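Speaker notes: grip release fault, produce picking cell
Murkmont site review, Apr 16, 2021

Opening. State the fault first: the hand opened during transfer without an open command. The item dropped between crate and basket. No injury. The arm finished its path with nothing in it and logged a successful place.

Background, keep short. Task is pick from a produce crate, carry, place in a shopping basket. Two arms. Controller is the Tratinora build. The run was 600 cycles; 16 ended in an unplanned release. First one at cycle 127, next at 235.

Pause on the pictures. 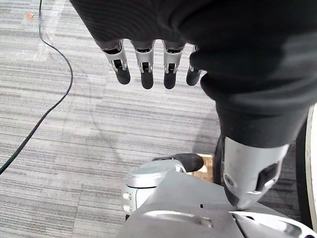
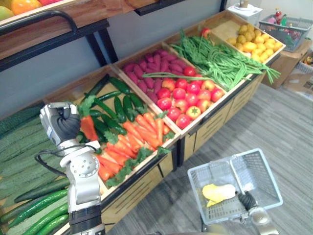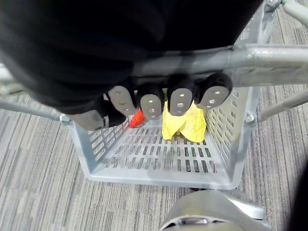 Arrieta Fistton
Test Engineer, Manipulation Safety

3 comments | 11 shares

Cause. Finger current is sampled at the hand and sent up the wrist cable. When the wrist rolled near its limit, the signal dropped out. The controller read the missing value as zero current, took zero current as "item placed", and opened the fingers. The software did what it was written to do. The rule was wrong.

Why we missed it. Bench tests in August kept the wrist close to neutral. The reach to the far crate was not in the test plan. Point to the second picture: four crates in a row, so wrist angle changes a good deal from one end to the other.

Safety side. A dropped carrot is a nuisance. The same fault with a glass jar is a hazard, and a person stooping to pick up a dropped item is inside the reach of both arms. The floor area is now treated as part of the guarded zone.

Changes made:
- Missing current value now means hold grip and stop.
- Release needs arm position and current to agree.
- Wrist roll limited in software until the cable is rerouted.
- Place is logged only after a check of the basket.

Still open. We have not reproduced the fault with the new cable fitted. Do not tell the room it is closed. If asked for a date, say the rerun has not been scheduled.

Take questions. Spare slide has the current trace.

This site uses cookies to remember your settings. Accept | Manage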